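**Vemcombe skincare swap, minutes, March 28, 2026**

I took notes again, so blame me for the spelling! Krešimir read out his Dreno sunscreen results (greasy, but no burn), and Trí Từ wants her money back on the Egan night cream. 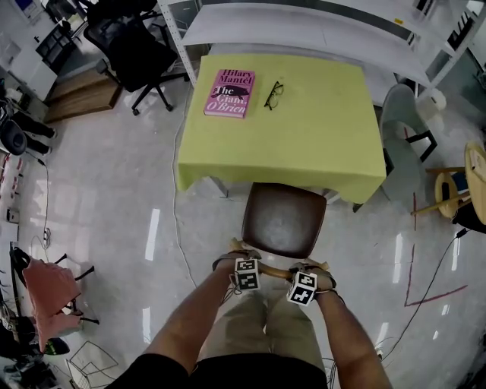

*Green tablecloth, glasses and Hilary Mantel's "The Giant, O'Brien"*

We agreed to drop the Halludeck serum. It's 2 ounces for $146 and my cheeks still sting. Trí will email them about the refund. Next review: hand creams.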